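I'd been pestering Attila Bakos for a chat since June, when Flirura first let people try its kitchen rehearsal kit, and he finally rang me from the Clavgate office with a mug of tea in hand.

"You build your worktop on screen and let the arm practise there," he told me. "Toaster, plant, drawers, whatever you've got at home. Break things all day, it costs you nothing!"

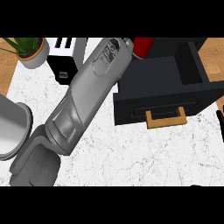
Do you need to own a robot arm to use it? Only if you want to try your routines in a real kitchen - the rehearsal side runs on an ordinary computer.

I grumbled a bit about the setting up, as it took me 68 minutes (I'm slow with menus, I admit). Attila laughed. "Ambros Ruchti had a go at that part and got it down to seven steps. I'd like five."

And drawers? My first few tries were hopeless. "Handles are a pain," he said. "We've got 1,638 practice runs saved just for handles, and I still swear at them." He's sending me the next version to try, so I'll be back on the drawers.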